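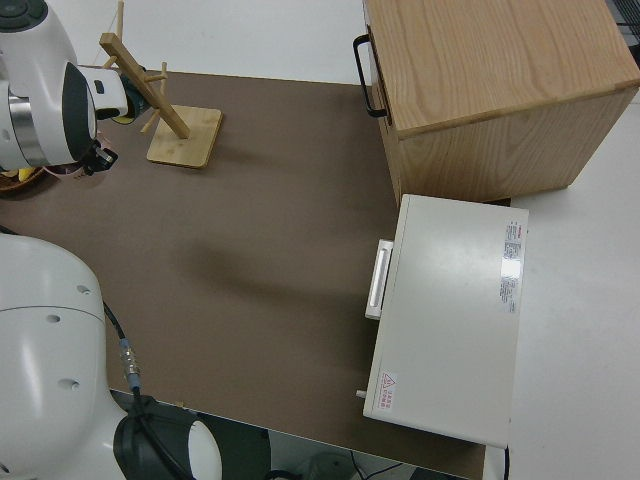
How to Set Up a Small Drink Corner with a Mug Tree, a Cabinet and a Mat

Last updated: Tuesday, February 27, 2024
Section: Kitchen and Table

In my first apartment I kept the mugs in a high cupboard, two rows deep, and every morning I took out three wrong ones before I got the one I wanted. When I moved to Orkthorpe the kitchen was even smaller, so I started to keep everything for tea and coffee in one place on a table. I have changed the arrangement many times. This page explains how I do it now, with a mug tree, a small wooden cabinet, a mat and a basket. You can do it in one afternoon if you already have the things.

What you need

A table or a piece of counter that is level and dry
A mat, big enough for the mug tree and the things you use every day
A wooden mug tree with pegs
A small cabinet with a door or a drawer, for tea, filters and sugar
A low basket, round or square
Mugs, of course, but not more than the tree has pegs
A soft cloth, a little food-safe mineral oil, a pencil
A screwdriver, if your mug tree comes in parts

Step 1. Choose the place

Take everything off the table and wipe it. Then make a cup of tea in your usual way and notice where you walk. The corner should be near the water, but not so near that the tap splashes on it. Wood does not like to be splashed every day, and paper tea boxes like it even less.

Look also for the electrical outlet. If you will have a kettle or a small oven on the same table, the cord must reach without crossing the place where you put down hot cups. I do not use an extension cord for anything that heats. If the cord does not reach, I move the table.

Step 2. Put down the mat

A mat makes less noise when you put down a mug, and it shows you where the corner ends. When something is standing off the mat for several days, it probably belongs in another room.

I prefer brown. On a white table a brown mat looks calm, and coffee drops do not show so quickly. This is also the bad side of it, because you forget to wipe. I wipe mine in the evening together with the sink.

Let the mat lie flat before you put anything on it. If it was sold rolled, roll it the opposite way for 20 minutes and then put heavy books on the corners during the night. A mug tree standing on a curled edge will rock, and you will blame the mug tree.

Step 3. Check the mug tree

Most mug trees are the same simple thing: a flat base, a post, and pegs that stick out from the post. Some posts go straight up and some are slanted. A slanted post is not a mistake if it was made so, but you must think a little more about the weight (see Step 4).

Before you hang anything, do these small checks.

Hold the base down with one hand and try to turn the post with the other hand. It should not turn. If it does, look under the base. There is normally one screw. Tighten it slowly, and stop when it becomes firm. Light wood such as bamboo can split if you continue.

Pull each peg gently. If a peg comes out, clean the hole with a dry cotton swab, put in a very small amount of wood glue, push the peg back and wipe away what comes out. Leave it until the next day. I once waited only until dinner, and the peg came out with my favorite mug on it.

Run your finger along the pegs. A rough peg scratches the glaze inside the handle. Fine sandpaper, grit 220 or near to it (mine says 222 in my notebook, but I think I wrote it wrong), makes it smooth in a minute. Wipe off the dust.

Finally, put the empty tree on the mat and push the post softly from each side. If it rocks, turn the base a quarter and try again. If it still rocks, stick felt pads under the base. Use the same thickness at every corner.

Step 4. Hang the mugs in a good order

The rule I follow is: the heaviest mug goes on the side opposite to the lean. If your post is straight, put the heaviest mug on the lowest peg and its neighbor in weight across from it. The light cups go on top.

My tree has 6 pegs, so I keep six mugs. Before, I tried to hang two small cups on one peg. It works until you need the one behind.

All handles should go fully onto the peg, until the mug stops against the post or close to it. If a handle is too thick, do not force it. That mug can live in the cabinet. Very wide soup mugs are also better in the cabinet, as they push the other ones away.

Take off mugs in the opposite order, so that one side is never full while the other side is empty. It sounds fussy, but after a week the hand does it alone.

Dry the mugs before you hang them. Water runs down from the rim to the post, goes into the small gap around the peg, and after some months you see a gray ring there.

Step 5. Place the cabinet

The cabinet should stand at the back or at the side, where it does not hide the mugs. Turn it so the handle looks toward the place where you work. For a long time I had my cabinet facing the front edge of the table, because it looked more correct, and each time I opened it I hit the sugar bowl. Now it opens toward the mat and I have no problem.

A black metal handle on oak-colored wood is nice to look at and easy to find in the morning, when there is not much light. If the handle is loose, open the door and tighten the screw from inside. Hold the handle straight with your other hand.

Inside, I put tea in front and spare filters behind. I do not keep anything heavy on the top shelf. On the outside top you can put one light thing, for instance a napkin holder, but leave the rest free. A top that is free gets cleaned, and a top with ten small objects on it does not.

Step 6. If you also have a small appliance

If there will be a small oven or some other box-shaped appliance on the same table, find the labels before you choose the position. The specification label tells you the power, and a warning sticker often concerns hot surfaces or the distance to the wall. Do not take them off, and do not turn them to the wall if you can avoid it.

Leave free space on all sides, as much as the manual asks. The mug tree should be far enough that you can open the door of the appliance completely without touching a mug. Test this with the mugs hanging. I tested it with the empty tree, which was foolish, as mugs stick out more than pegs.

If it is something that heats, check that your mat accepts heat. Many do not, and then the appliance must stand directly on the table or on its own heatproof plate.

Step 7. Use the basket for the small things

A round woven basket is good for the things that have no shape: a folded cloth, a sponge still in its packet, a small dish for used tea bags. I put it at the edge of the mat, on the side of the hand I use less. The bottom of a woven basket lets crumbs through, so lift it when you wipe.

Keep it low. When the basket is full to the rim, empty it on the table and put back only what you used that week.

Taking care of the wood

Wipe the mug tree with a cloth that is almost dry. Never leave it in the sink and never put it in the dishwasher. Twice a year, in March and again when the heating season starts, I rub it with a few drops of mineral oil, wait one hour and wipe off the rest. Do not use cooking oil. It becomes sticky and begins to smell.

For the cabinet, always wipe along the grain. If you find a white ring from a hot cup, let it dry for two days before you try anything stronger. Sometimes it goes away alone.

Small problems and what to do

The tree falls forward when I take a mug. The weight is too much on one side. Move the heaviest mug, or lift the mug up and off the peg instead of pulling it toward you.

The mat slides. The table under it is probably a little greasy. Wash it with warm water and dish soap, dry it well and put the mat back.

The mugs touch each other. Turn every second mug so the opening looks the other way. If they still touch, there is one mug too many.

The base leaves a mark on the mat. Lift the tree once a week and let the mat breathe. A light mark usually disappears when you wipe it with warm water.

When you are finished, draw the outline of the base on the underside of the mat with a pencil and write "tree" there, so that you can put everything back the same way after a big cleaning. My own mat has three outlines by now, and only the last one is right.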